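Search this site Search Enter keyword Go

How I Clean Up a Concrete Balcony Without Losing a Whole Morning

Our balcony is where stuff ends up. Caps, wrappers, tissues, all of it, so the first thing I set down out there is a little trash basket, right on the floor.

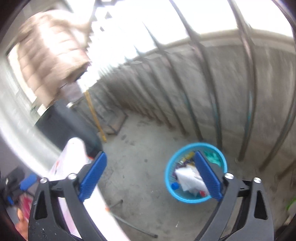 Thaís Amaral wrote to me that a mesh basket is a terrible idea on a balcony, the wind gets in the sides and you end up chasing the same candy wrapper twice. She has a point! On a breezy day I drop a flat stone in the bottom before I start, and that has kept mine from wandering.

OK, so the order I do things in:

1. Pick up by hand first. Bottle caps, bits of plastic, anything bigger than a fingernail. I used to go straight in with the broom and all it did was shoot the caps out between the railing bars (sorry, downstairs).

2. Sweep dry, starting at the railing and working back toward the door. Use a stiff brush, the floor kind. My soft kitchen broom just pushes the grit around and comes back inside filthy.

3. Pull any caps back out of the basket if you save them. My neighbor Melquiades Villalobos has a jar going and he's up to almost 100, so mine go to him.

4. Now the stains. Bare concrete drinks up everything, and I have dark spots that were there when I moved in. Warm water, a squirt of dish soap, let it sit for 16 minutes (one load of dishes at my speed), then scrub in circles. Old marks fade a little and that's it. I've made my peace with mine.

5. Wipe the railing one bar at a time, top to bottom, with an old sock on your hand. Boring but quick! Put the radio on.

6. Mop up the gray water with rags. Please don't slosh it over the ledge, I did that once in November and had to take a cake downstairs.

7. Empty the basket the same day. Mine gets tipped into a bag, rinsed under the tap and left upside down to drip.

If your floor is painted, skip the stiff brush and try a sponge mop. I scratched up the paint at my old place in Drustdale and had to redo the whole corner before I moved out.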